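6. Does the fake matter? Jet motion and the linebacker's first step

6.1 Where the question came from

Jet motion is one of the great small pleasures of the modern running game. A receiver sets off across the formation at close to full speed, the ball is snapped just as he reaches the quarterback, and for a moment everybody on the defence has to believe in a sweep to the far side. Sometimes he gets the ball. Far more often he doesn't, and runs on with his arms folded over nothing while a guard and a tackle go about their work in the other direction.

Coaches have argued for years over what the defence is reacting to. One camp holds that the motion does the job by itself: send a man across quickly enough and the linebackers will bump over, whether or not the quarterback sells it. The other camp spends long stretches of practice on the mesh, that short moment when ball, quarterback and runner are all in the same place, and believes a lazy fake is worse than no fake at all. The earlier sections of this paper dealt with the path and timing of the motion man. We now turn to the part we were most looking forward to, the fake itself, and we think the film has something quite surprising to say about it.

6.2 The plays

The set is the one described in Section 3, cut down to running plays from a balanced line in which a receiver crossed the full width of the tackle box before the snap. We dropped plays near the goal line, where the linebackers are so close to the line of scrimmage that their first step is hard to judge, and plays in the last minutes of either half, when tired legs and the clock get in the way. What remained was up to 3,000 snaps from 90 games, played over 6 seasons by the three clubs that shared their film with us: Tumar, Umeck and Zirosau.

The three could hardly be less alike, and this turned out to be a great help. Tumar run jet motion from nearly every formation they have, often with no plan to hand it off, and their opponents come into the game expecting it. Umeck use it sparingly and almost always pair it with inside zone going the other way. Zirosau build a whole family of plays on it (sweep, counter, a quick pitch back to the short side, and a lovely trap that opens up right behind the motion man's heels) and seem to enjoy keeping all of them alive until late in the fourth quarter.

All film was shot from a high end-zone position. The sideline view shows depth well but hides the direction of a linebacker's hips, and the hips are what we care about here.

6.3 Grading the fake

Each fake was put into one of two groups. A full fake is one in which the quarterback extends the ball towards the runner, the runner closes his arms over it, and the quarterback's eyes stay on the mesh until the runner has passed. If any of these is missing the fake is graded as partial. We tried a finer scale in an early version of the work and gave it up with some relief. Two careful people can agree that a fake is complete; they can't agree on whether it is a good one or a very good one, and the disagreements were taking up more of our time than the football.

The first step was graded on its own, with the backfield masked so that the grader couldn't be swayed by the quality of the fake. A step with the motion, a step against it, a step forward and no step at all were the only choices. Where a linebacker shuffled in place and then moved, we took the first foot that landed outside the width of his stance. False steps of this kind were far more common than we had guessed, above all among the Bahrami defences (our name in this paper for teams in the Bahrami League, who tend to keep their inside linebackers wide and rather upright).

Clips were cut to a common length, starting when the motion man set off and ending one yard after the mesh. Sorting and masking were done by hand for the first season and by desktop software after that, and video work of this kind is well within the reach of an ordinary tower computer with a graphics card (Figure 2).
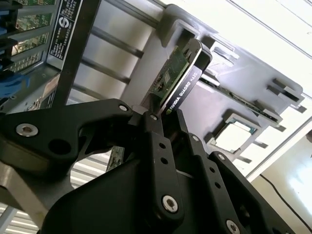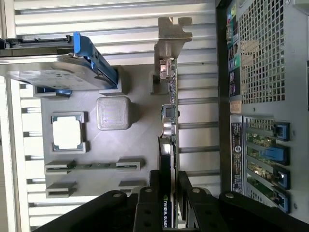

Figure 2. Inside a computer tower. First view: an NVIDIA Quadro K620 graphics card near a slot. Second view: a hard drive in a blue carrier, with a CPU socket and memory slots.

6.4 What the linebackers did

The plainest result is also the one we like best. The playside inside linebacker hardly seems to care about the fake. His first step follows the motion man when the motion is fast and ignores him when it is slow, and the grade of the fake adds next to nothing once speed is known. By the time ball and runner come together, he has already made up his mind. His eyes are on the guard in front of him, and he catches the motion only as a blur at the edge of his view.

The backside linebacker is another story altogether! He has more time, he is looking across the formation, and the mesh happens right in his line of sight. Against a partial fake he tends to stay square and fall back into the cutback lane. Against a full fake he stands up, leans, and takes a step he then has to take back. It is a small step, often less than a yard, yet on inside zone it is all the backside tackle needs to get a shoulder across him. Anyone who has coached that tackle will know how hard the block is when the linebacker stays home, and how easy it looks when he doesn't.

Safeties lie outside the main study, but we couldn't resist looking. With jet motion, somebody in the secondary usually has to spin down or run across to match it, and this happens long before the fake. We found no sign that the mesh mattered to the man who was already running. It did seem to matter to the deep safety left behind, who on a full fake was slower to come forward against the inside run. The camera position makes his first step hard to grade, and we would treat this as a hint worth chasing and no more.

6.5 Differences between the clubs

We had expected Tumar's fakes to wear thin. A defence that has seen the same motion all afternoon ought to stop believing in it, and many coaches told us so in very firm terms before we began. On the film, the playside linebacker does grow calmer as the game goes on. The backside man doesn't. He is as easily moved in the last quarter as in the first, provided the fake is full, and one real handoff is enough to set him leaning again for several series.

Umeck's plays showed the largest gap between full and partial fakes. Some of this must come from rarity: a defence that sees the motion only now and then has little practice in sorting it out. Their quarterbacks also carry out the fake in a very steady way, with the ball held at the same height on the real handoff and the false one, and we suspect that likeness counts for more than any amount of acting.

Zirosau were the most fun to grade and the hardest to make sense of. With a trap, a counter and a sweep all starting from the same picture, the linebackers often took no first step at all. They simply waited. Our grading treats this as a neutral result, though a coach would be thrilled with it, as a linebacker standing still is a linebacker a guard can reach. We return to this in the next section, where the grading is widened to take in the time before any movement.

6.6 What this might mean on the practice field

If practice time is short, and it always is, the results point to a fairly simple split. Work on the speed of the motion moves the playside linebacker. Work on the mesh moves the backside one. A team that mostly runs to the playside gap can get by with a rough fake and a very quick receiver. A team that lives on the cutback has every reason to drill the mesh until the two handoffs look the same from the far side of the ball.

We would add one warning. Full fakes take a little longer, and on some plays the quarterback was late getting the ball to his running back, who then had to slow down behind the line. Our grading doesn't cover that cost. A back who arrives at the hole at half speed may well give back everything the fake has won, and measuring the trade properly would need film shot from closer in and a clear view of the back's feet from the snap to the exchange.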